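3.2 The tray as a unit of tableware

The literature on table setting has a good deal to say about forks and very little about what the forks arrive on. Cropper's handbook, still the standard source for the Clastness canteens, gives the tray one paragraph, most of it about washing. We suspect this is because the tray is thought of as a vehicle, and people who write about dinner are seldom interested in parking. Our diners, however, ate from the tray, complained about the tray, and in several memorable interviews defended the tray against us. It seemed rude to leave it out.

For the place-setting task we therefore kept the tray on the table and treated its rim as the edge of the setting. Plate, cup, bowl and flatware could be put anywhere inside it. A fork on the tray counted as set; a spoon on the bare wood counted as astray, however handsomely it had been laid down. 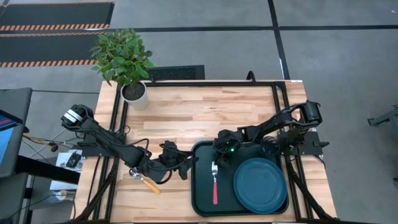 Participants in the Fetville group took this rule calmly. Those at Kavside did not. Of the 124 people who completed the written part, a vocal minority held that a spoon beside the tray is still "with" the plate in any sense that matters to soup. Heywood and Ashworth had warned us of this position in their earlier report, and we had not believed them.

Color was the second source of trouble. We had supposed that dark dishes on a dark tray would be harder to place neatly, and bought accordingly. What the written comments dwelt on was that the plate "disappeared," which several people found restful. One asked whether the food would also be dark. Bright handles on the fork and spoon drew more remarks than any other feature of the setting, nearly all of them approving, and a see-through cup was described as both "cheerful" and "like the dentist's."

The shape of the tray floor matters too. A molded compartment looks like an instruction, and diners treat it as one, even when nothing they have been given fits it. In the December sessions people tried the cup, the spoon and finally a folded napkin in the corner recess before asking what it was for. We had no answer then and have none now. The upright cup was most often left toward the back, out of elbow range, with the bowl at the side.
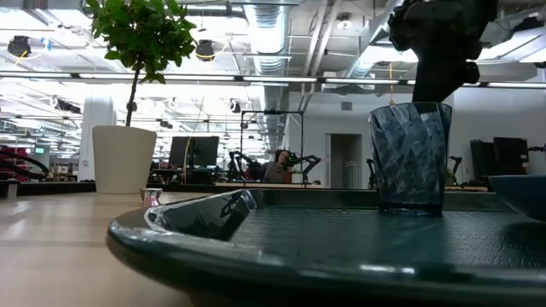
Figure 2. Tray with triangular compartment, blue cup and dark blue bowl.

Plants on the table were left out of the scoring, despite a strong letter from one participant.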